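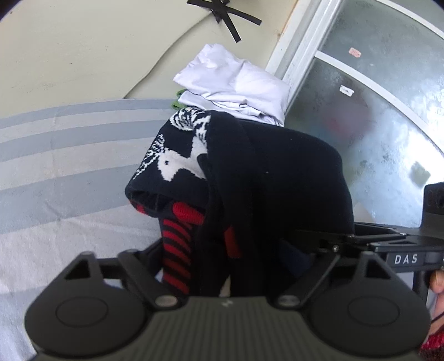

**工单:右手爪位姿跳变 + 开合读数粘住**
状态:~~已关闭~~ 重新打开
提的人:Qianru Tian
跟的人:Mawuli Lamptey,Hubert Kuster(固件)
项目:Brullum 双爪叠衣服
优先级:高,卡着录数据

---

### 现象

先写要紧的,细节后面补。

两只手持爪一起录,左手那只基本没事。右手这只两个毛病,不知道是不是一回事:

1. 位姿突然跳。手没动,轨迹横着飞出去一截,再飞回来。有时候不飞回来。
2. 开合读数粘住。手指已经张开了,记录里还是闭着的,过一会儿才一下子蹦上去。

深色毛衣最容易出。浅色毛巾录一下午也未必碰上一次。

环境:家里,床上,条纹床单。旁边是磨砂玻璃门,后面有光,白天很亮。工作坊(Sithole)那张桌子上**复现不了**,Hubert 试过,我也试过。

报错就这一种,刷屏:

```
[flirska] WARN pose_jump right dt ok residual high
[flirska] WARN pose_jump right dt ok residual high
[flirska] WARN grip_stale right last=994
[flirska] WARN grip_stale right last=994
```

每次粘住都粘在 994。这个数我不认识,谁认识?

### 已经试过的

- [x] 重启 Flirska。没用
- [x] 重启主机。没用
- [x] 换 USB 口。好像好一点?换回去也好一点。那就是没关系
- [x] 左右两只的线对调。毛病留在右爪
- [x] 重新标定右爪相机。标定结果漂亮,录起来照跳
- [x] 擦镜头
- [ ] 换相机模块,手上没有备件
- [ ] 拆右爪看连杆

日志包传到共享盘了,文件夹名就叫"右爪又来了",别问前面那个"右爪"文件夹,那是 7 月的事,另一个问题。

---

### 跟进 1 / Mawuli

看了日志。先把两个毛病分开,混着查会查疯。

位姿那个:时间戳没问题(dt ok),是残差高,视觉里程计自己迷路了。我把轨迹跟画面对了一下,跳的时候基本都朝着玻璃门那边。门是磨砂的,没角点,后头一亮曝光就被拽走,黑毛衣再把画面下半边占了,那还剩啥可跟的。床单的条纹也坑,沿着条纹方向全长一个样,滑一段它觉得没滑。

左爪为啥没事?你左手多半朝墙。墙上好歹有胶带、有线、有脏点子。

开合那个:994 我也不认识。@Hubert

请 Qianru 做几件事,一次只改一样:

- 玻璃门挂块布,别反光的,有花纹最好
- 曝光锁死,别自动
- 床单先别换,换了就不知道是谁的功劳

### 跟进 2 / Qianru

收到。门上挂了一块旧桌布,格子的。

锁曝光:Flirska 里那个选项勾了,保存,重开,又变回自动了。勾了三遍。是要在哪个文件里写?

先不管曝光,只挂布录了一轮。跳的次数明显少了,没绝。

毛衣还是那件,深色的,带白色小鹿(像驯鹿)那件。Katia 说能不能换件别的,我说不换,就它最会出毛病,换了还查什么。

### 跟进 3 / Hubert

994 我认识。

编码器读数归一化之前的原始值,右爪闭合端的软限位。固件里写的:大于等于这个数就钳住。左爪的也有,数不一样,因为两只装的时候磁铁角度不一样。

所以粘在 994 的意思是:固件认为手指还顶在闭合端。要么磁铁松了,要么编码器板歪了,要么真的读回来就是比 994 大。

需要原始值。进维护模式:

```
brullum-cli right --maint
> enc raw on
> enc watch
```

慢慢张开,慢慢合上,把打印出来的贴上来。**别用力捏。** 维护模式下没有限位。

曝光:界面那个勾是假的,一直没接上。改配置:

```yaml
right:
 camera:
 auto_exposure: false
 exposure: 79
left:
 camera:
 auto_exposure: false
 exposure: 79
```

两边写一样,别一边锁一边不锁,后面对颜色会哭。

### 跟进 4 / Qianru

原始值,慢慢张:

```
enc raw 1 clamp=Y
enc raw 1 clamp=Y
enc raw -- crc
enc raw -- crc
enc raw 1 clamp=Y
enc raw -- crc
```

(后面都是这样)

raw 是 1?还有一堆 crc。左爪没有 crc,一条都没有。

曝光锁了,79。画面比原来暗,毛衣上那块黑的更黑了,鹿倒是清楚了。

### 跟进 5 / Hubert

那就不是磁铁。crc 是线上的事,读数在路上坏了,坏了固件就沿用上一个值。上一个值刚好是闭合端 → 粘住。等哪一帧校验过了 → 一下子蹦上去。跟你说的现象对得上。

raw=1 那个也是坏的,只是碰巧校验过了。这个我得改固件,单独开一张。

查线。从编码器板到主控那一小截,过连杆根部的地方。每次开合都弯一下。

### 跟进 6 / Mawuli

插一句,右爪那截线是我焊的。用的 Lemel 那卷硅胶线,左爪那只用的是拆机线。如果是线断,那就是那卷的问题或者是我焊的问题,两个都有可能,先不争。

拆之前拍照,螺丝别混。连杆上那颗小的跟外壳上的看着一样,长度不一样,拧错了会顶到里面的板子。

### 跟进 7 / Qianru

拆了。

外壳下来没费劲。连杆根部的线,外皮好好的,捏着软塌塌的,跟旁边不是一个手感。万用表夹两头,伸直:通。弯一下:不通。再弯:通。再弯:不通。

就是它。

芯断了,皮没断。怪不得看不出来。

另外发现:理线的扎带勒在正好弯折的地方,等于每次都在同一个点上折。左爪的扎带往后退了一格,没勒在那儿。

所以不全怪线,也不全怪 Mawuli。

### 跟进 8 / Mawuli

扎带也是我扎的。

行吧。

换线步骤,记下来,下次谁换照着来:

1. 断电,USB 也拔
2. 外壳螺丝、连杆螺丝分开放,两个瓶盖
3. 旧线从主控那头开始拆,那头焊盘大,不容易掀
4. 新线比旧的留长一点,在连杆根部打一个松的弯,别绷直
5. 扎带扎在外壳里面不动的那一段,**不要**扎在连杆上
6. 焊完先不装壳,进维护模式看 crc
7. 开合 100 次,crc 必须是零,有一个都重来
8. 装壳,再来 100 次

第 8 步别省。上次省了,装上壳又被压住了。

### 跟进 9 / Katia Monti

借地方问一句:录数据的事这周还指望得上吗?毛衣那一组我标了一半,开合那列全是平的,我以为是我脚本写错了,改了一晚上脚本……

坏的那些要不要删?

### 跟进 10 / Qianru

对不起 Katia,脚本没错,是数据坏了。

先别删。挑了一下,毛衣这组里 19 段有 grip_stale,都标上 bad_grip,留着。Tshepo 说画面那一路还能用,做衣服分割不看开合。

位姿跳的那些另外标 bad_pose,两个标签可以叠。

### 跟进 11 / Tshepo Van Wyk

确认,画面我要。深色毛衣叠成一大坨那几段尤其要,袖子压在下面只露一点条纹的那种,分割老把袖子当成影子。红的那几块它倒认得出来,黑底上的领口还是下摆就全靠猜。

后面白的那叠布和前面毛衣挨在一起的时候边界没问题,对比大。

请求:换完线再录,衣服别先铺平,就从堆着开始。

### 跟进 12 / Qianru

线换了。没用 Lemel 那卷,用的左爪剩下的拆机线。

不装壳 100 次:crc 零。
装壳 100 次:crc 零。

开合曲线终于像个曲线了。截图不贴了,平平无奇。

位姿:门挂布 + 锁曝光,录了一轮毛衣,没跳。摘掉布只留锁曝光,跳了两次。布挂回去,不跳。所以布得一直挂着。

先关了。

---

**12月1日 重新打开 / Qianru**

关早了。

开合那个没再犯,好的。位姿又跳,布还挂着的,曝光也还是锁的。

不一样的地方:这回跳的时候另一只爪在画面里。右爪从右边伸过来,左爪的相机看到它那一堆黑连杆加上我的手和袖口,占了一大块,然后**左爪**跳。对,这次是左爪。

```
[flirska] WARN pose_jump left dt ok residual high
```

两只爪离得远就没事。一块儿去抓毛衣同一边就来。

猜:特征点长到对面那只爪上去了。它带 DAS 字样的那个小标签,白字黑底,角点好得很,整个画面里最好跟的就是它,偏偏它在动。

### 跟进 13 / Mawuli

猜得对。我拿回放看了特征点,一大把都趴在标签上,剩下的在螺丝上。

两个办法:

- 土办法:标签拿哑光黑胶带盖上
- 正经办法:Flirska 里加动态遮罩,两只爪互相知道对方位姿,投影过去把那一块抠掉

正经办法要时间。而且位姿本来就在跳,拿跳的位姿去抠……先土办法吧。

墙上那几条黑胶带别撕下来用啊,它们是现在唯一靠谱的特征。拿新的。

### 跟进 14 / Qianru

盖了。没有哑光的,用的电工胶带,有点反光。

录了几段,好很多,还有一次。那一次看回放是袖口,红的那个,针织纹路,它也去跟。

我换件没花纹的袖子再录。

### 跟进 15 / Tshepo

袖子别换纯黑的,会跟毛衣糊一块儿。灰的行不行。

### 跟进 16 / Hubert

固件那张也更新一下:crc 坏了不再沿用旧值,改成发空值,Flirska 那边要能吃空值,不然会崩。Mawuli 你那边先合,我再推。顺序别反。

顺手把钳位也改了,raw 太小也报错,不光管大的那头。

### 跟进 17 / Mawuli

合了。吃空值没崩。画图那里崩了,修了。你推吧。

遮罩开了个分支,还不能用,投影的方向右爪是反的,镜像那边符号没换。

### 跟进 18 / Qianru

新固件刷了,右爪正常。左爪刷的时候断了一次,再刷一遍就好了,原因没查。

灰袖子 + 胶带 + 挂布 + 锁曝光,毛衣从堆着开始录,今天没跳。不敢关,再放两天。

还欠着的:

- [ ] 左爪的线也查一遍,扎带位置虽然对,线是老的
- [ ] 哑光胶带,谁去工作坊带一卷
- [ ] 动态遮罩(Mawuli)
- [ ] Flirska 界面那个假的曝光勾,要么接上要么删掉
- [ ] Lemel 那卷线先别用,贴个条
- [ ] 换线步骤抄到 Brullum 的 wiki 上,工单里没人翻得着
- [ ] bad_pose 的标签 Katia 那边还差左爪的,我晚点发名单

### 跟进 19 / Katia

名单收到的话我今晚跑。左爪那几段是只标跳的那一截还是整段标?

### 跟进 20 / Qianru

整段。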